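**Notebook, September, folding week at the Plallstead flat**

Putting this down while the kettle is on, mostly for whoever takes over the bedroom tasks from me, and a little for myself. We are on shirts again, working on the bed with a gripper in each hand, and I have grown fonder of it than I expected to be!

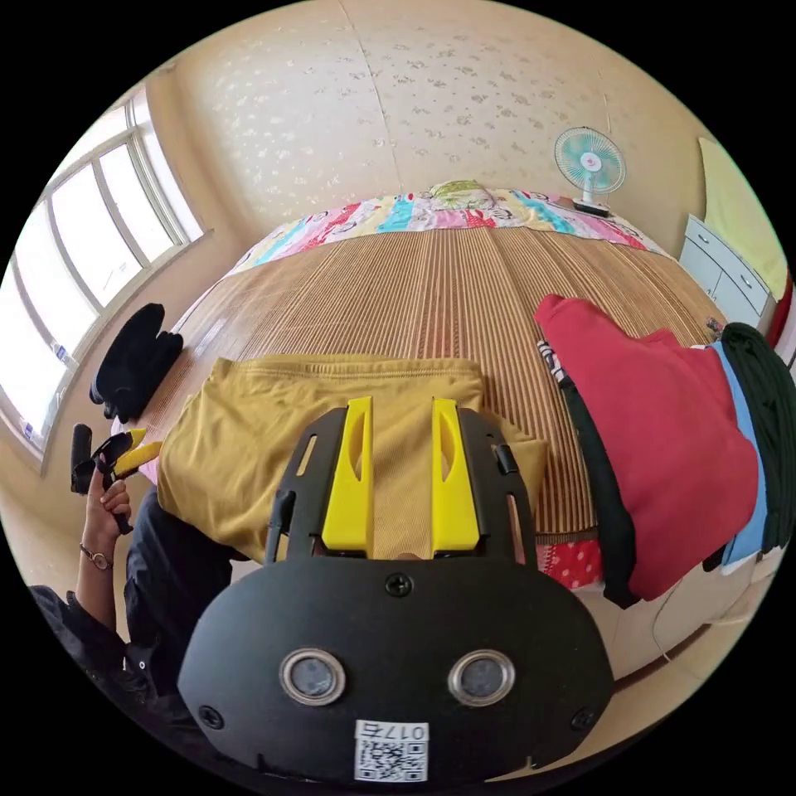
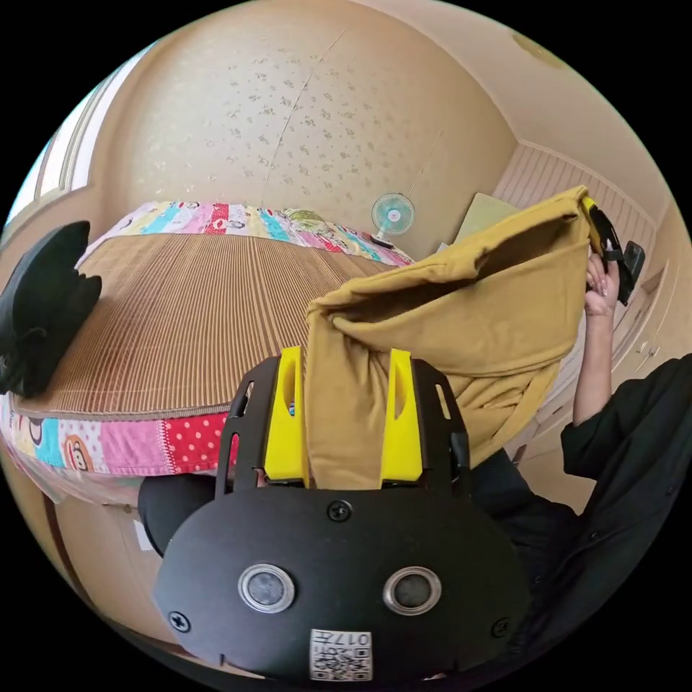 *Mustard T-shirt, both: flat on the mat in the first, up in the grippers in the second.*

The target for Limance is 2499 folds and we stand at 857, so there is plenty of bed left to stand beside. I try for 75 in a shift and then stop, even if I feel I could go on, as my thumbs give me their opinion the next morning.

What I keep thinking about is the laundry floor at Haque, where this is all headed. The folders there asked good questions when we visited — who clears a jam, who gets moved to pressing, whether the pay stays put — and I only had answers to the first. I'd like us to go back with the rest before Ava (the folding line, for anyone new) gets its trial month. Up to 4 people per shift would move over to checking and mending, and some of them really do want that.

To do: ask how they turn a sleeve, they're much quicker at it than we are.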